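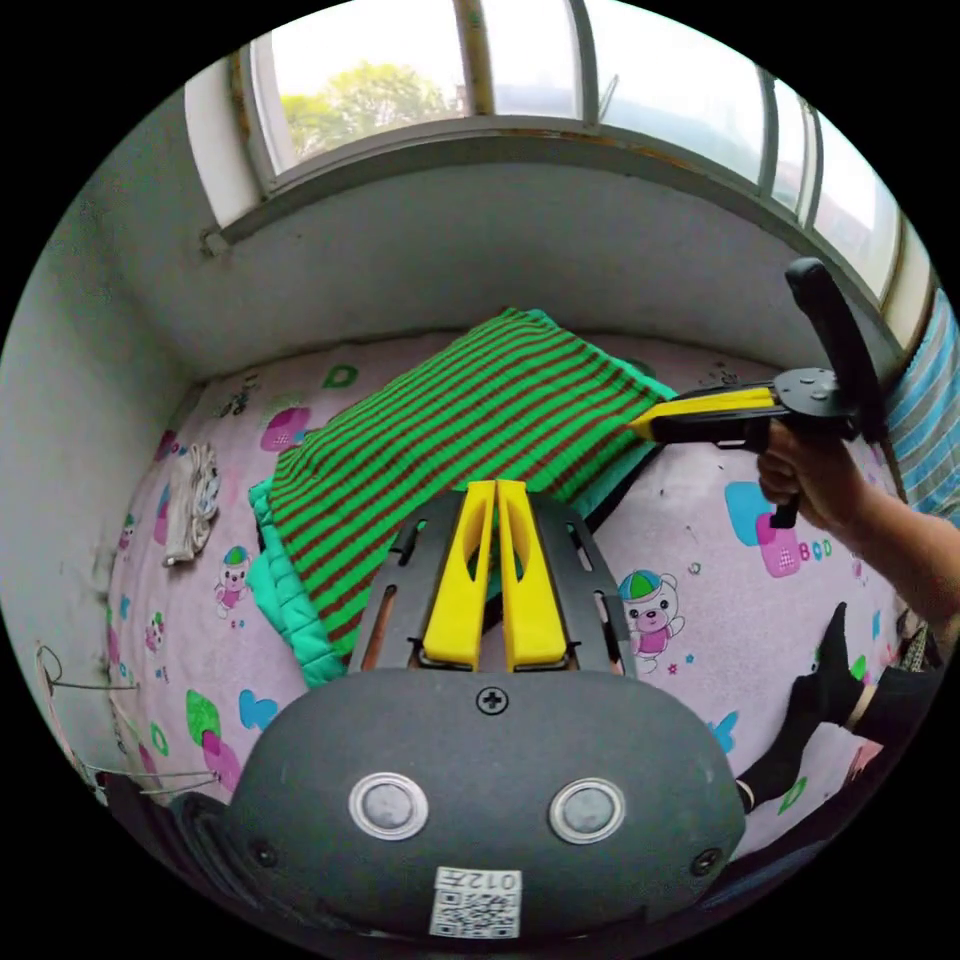 Bedding, folded on the bed

Comforter smells musty after storage, can it go in a home washer?

wevorside_renter
Posted 27th October

I moved to Wevorside over the summer and my winter comforter spent that time in a plastic bag in the storage unit. I got it out last night and it has a stale, closet kind of smell. No stains that I can find and no spots of mold. The care tag has faded so far that I can only make out "tumble dry low." It's a queen size with polyester fill. The washer in my apartment is a small front loader and the comforter fills the drum when it's dry. I don't want to pay for dry cleaning if I can help it. The place on Koval Street quoted me 80 dollars. Is there a way to do this at home, or should I just air it out and hope?

Winden Laundry Fan
Take it to a laundromat with big machines. If it fills your drum when dry, the water can't get through it and you'll end up with soap stuck in the middle, and that will smell worse than what you have now. Use the largest front loader they have, warm water, half the detergent you'd normally use, and run an extra rinse.

Drying takes longer than people plan for. Low heat, and stop it every 20 minutes or so to pull the comforter apart and turn it over. Mine took 113 minutes last December, and the corners were the last part to dry. Squeeze the fill in your hand in a few places before you fold it. If any of it feels cool or heavy, put it back in.

For next year, use a cotton bag or an old pillowcase. Plastic holds in whatever damp was there when you closed it.

koval_st_upstairs
just febreze it

oldquilts
Before you spend anything, hang it outside on a dry day for a few hours, then flip it and leave it again. I had two with the same smell and airing fixed one of them. The other needed a wash with a cup of white vinegar in the rinse.

If you do go the laundromat route, the one in Wulasgate by the bus depot has the extra large washers. Bring quarters, the card reader was out when I went.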